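Cheap Bluetooth speakers, one more time

2018-04-12

Print this post | E-mail this to a friend

So I finally caved and bought another portable speaker. I know, I know. I said the Kindow was the last one, and it was a perfectly good little speaker right up until the charging port got wobbly and I had to hold the cable at a funny angle with a rubber band. I put up with that for most of the winter and then I'd had enough.

My rule was nothing over $50. I went back and forth between the Steltex (everybody on the forums seems to love it) and a Zhong that looked like a soup can with a handle. The Steltex had 830 reviews when I checked, and I read way too many of them in bed with my phone at 92 percent brightness like a maniac. In the end I ordered both, figuring I'd send one back.

The Zhong is LOUD. Really loud for the size! But voices sound like they're coming through a sock, and I listen to a lot of podcasts while I cook, so that bugged me right away. It also plays a little trumpet tune every time you turn it on, and there's no way to shut it off that I could find. At six in the morning with people sleeping down the hall, no thank you.

The Steltex doesn't have as much bass, but everything is clearer, and the buttons are big enough to hit with an elbow when my hands are covered in flour. Pairing took two tries with my phone and one with the old laptop. They claim nine hours on a charge. I've been getting a bit less than that, but I keep it turned up pretty high. It hasn't dropped the connection in the kitchen at all, though it does stutter once I get past the laundry room.

One gripe: the charging cable is about as long as my hand. I'm using the one from my old Grumela headphones instead, and it works fine.

I've had it going all week while I catch up on stuff around the house, mostly old ballgames and one very long series on shipwrecks.
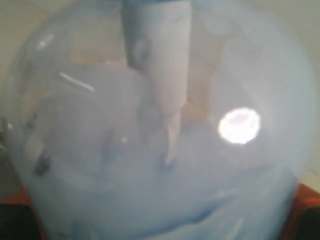
Pale blue plastic, up close.

The Zhong goes back tomorrow if I can find the tape. I'll check in again around July, once the Steltex has been out on the porch for a while, and let you know how the battery is holding up. If you've got a speaker under $50 that you like better, leave me a comment, especially if it doesn't play a trumpet.

Print this post | E-mail this to a friend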